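The Counter Comes Last
How one couple in Flirwood redid a kitchen and kept the old floor plan 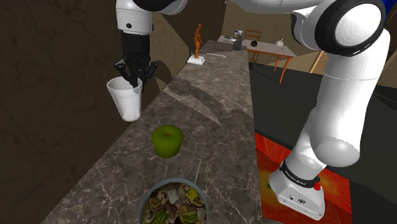 Measure first, shop later

Rhea Lumanlan bought her house on Khoury Street for the porch. The kitchen was a narrow room at the back with one window, a door that opened the wrong way and a stove that stood a full step too far from the sink. She and her husband cooked in it for five years before they changed anything.

"I wanted to know what bothered me every day and what bothered me only when company came," she says. "Those are two different lists."

The daily list was short. There was no place to set down a hot pan. The trash can blocked a drawer. The only outlet was behind the toaster, so the coffee maker lived on top of the refrigerator.

They began with a tape measure and a roll of brown paper. Lumanlan cut the paper to the size of each cabinet she was thinking of and taped the pieces to the floor. Then the two of them made dinner for a week, walking around the paper. The island they had been planning was gone by Tuesday.

What stone asks of you

Most people who redo a kitchen start with the counter. It is the part they see in showrooms and the part they tell their friends about. Lumanlan left it for last, and the installers at Rarine, the small shop that did her cabinets, say they wish more customers would.

A slab is cut to fit the cabinets as they stand, and the template is made after the cabinets are level and screwed to the wall. If a sink changes size after that, the stone may have to be cut again, and some cuts can't be fixed.

Marble also needs a certain kind of owner. Lemon juice, vinegar and wine will leave dull spots on a polished surface, sealed or not. Sealer slows down stains from oil and coffee, but it does nothing about acid. A honed finish hides the marks better. So does a busy pattern.

Lumanlan went to look at marble three times. In the end she put it on one short run beside the stove, where she rolls out dough, and used maple everywhere else. The marble piece is 34 inches long and came out of the remnant rack. It cost $717, cut and polished on the front edge.

"I couldn't have paid for a whole kitchen of it," she says. "And I make a lot of pickles."

The slow weeks

The work took 16 weeks. Roughly half of that was waiting. The cabinets were late, then the plumber was booked, and for most of October the family washed dishes in the bathtub.

They set up a hot plate and a slow cooker in the dining room -- soup, beans, more soup. Lumanlan says she would set aside money for eating out if she did it again, and she would pack fewer dishes. Half the boxes had to be opened to find a can opener.

The door was rehung on the first day. It took less than an hour, and she still brings it up before the stone or the cabinets.

Living with it

The lights are a plain strip under the wall cabinets, made by Kornotora and sold by the foot. There are outlets on both sides of the sink now. The trash can has its own pullout, and the stove is one step closer.

The old floor stayed. It is red and brown sheet vinyl with a worn patch in front of the sink, and they plan to deal with it next year, or the year after. On a Saturday morning there is usually flour on it.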